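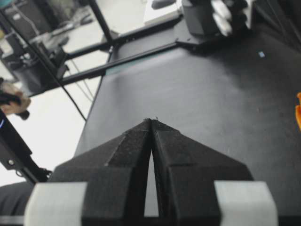
Divarine Two-Arm Bench: can it do the laundry yet?

Sort of! Folding cloth is the chore everybody asks us about, and it's the one we love working on. Towels and napkins flop, bunch up and slide around (try writing a rule for that), so the Divarine gets a wide dark work surface where a bright orange cloth is easy for the software to find. Two black arms come in from the sides, one gripper each.

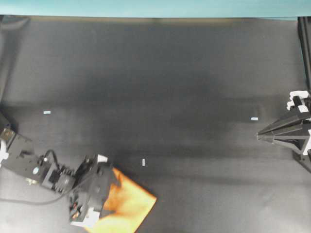

Flat square cloths are where it shines. On our Inskip bench it folds a napkin in 60 seconds, which is slow next to you or me, but it will keep going all Thursday afternoon without complaint. Fitted sheets? No. Inside-out socks? Ask again in September!

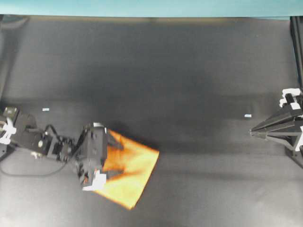

The Hovow control software comes with 9 starter tasks, and you can teach it more by guiding the arms through the job yourself. Plan on 400 tries before a new fold gets dependable, fewer if your cloths are all one size.

What you get
Two arms with grippers
Work surface and frame
Hovow software, 3 seats
Brarkura spare finger set

Setup takes an afternoon. Keep the power cables clear of the folding area.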